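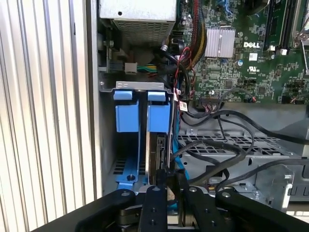 Humidity Control in Small Cigar Storage Boxes: Student Project Report

By Oi-ling Shih and Ka-ming Hsieh
March
4 min read

Summary

This report compares two methods of holding humidity steady in small cigar storage boxes. The work was carried out over 56 days for the course in applied materials, under the supervision of Lorne Sutherland. Test cigars were supplied by the retailer Bognár.

Method

Two cedar-lined boxes of the same model, sold under the name Rorano, were seasoned for 7 days before any cigars were placed inside. Box A was fitted with a foam humidifier charged with distilled water. Box B was fitted with sealed two-way humidity packs. Both boxes were kept on the same shelf, out of direct sunlight, and opened once each morning for inspection. Readings were taken from a digital hygrometer in each box, and the full log holds roughly 500 entries. Both hygrometers were checked by the salt test before use and again at the end of the project.

Results

Box B remained within 2 percentage points of its target throughout. Box A rose above its target after each refill and then fell slowly until the next. Wrappers in Box A showed slight swelling near the foot, and one split at the cap. No mold was found in either box. Siu-fong Chung, who assessed the draw and burn of the samples without knowing their source, recorded a more even burn for Box B.

Limitations

Only one wrapper type was tested. The heating in the storage room was turned down during the spring break, and the readings from that period were kept in the log but left out of the averages. The cost of replacement packs was not studied.

Recommendation

The authors recommend two-way packs for boxes of this size. A later project should repeat the test with a darker, oilier wrapper.

Contact the project office | All rights reserved | Back to top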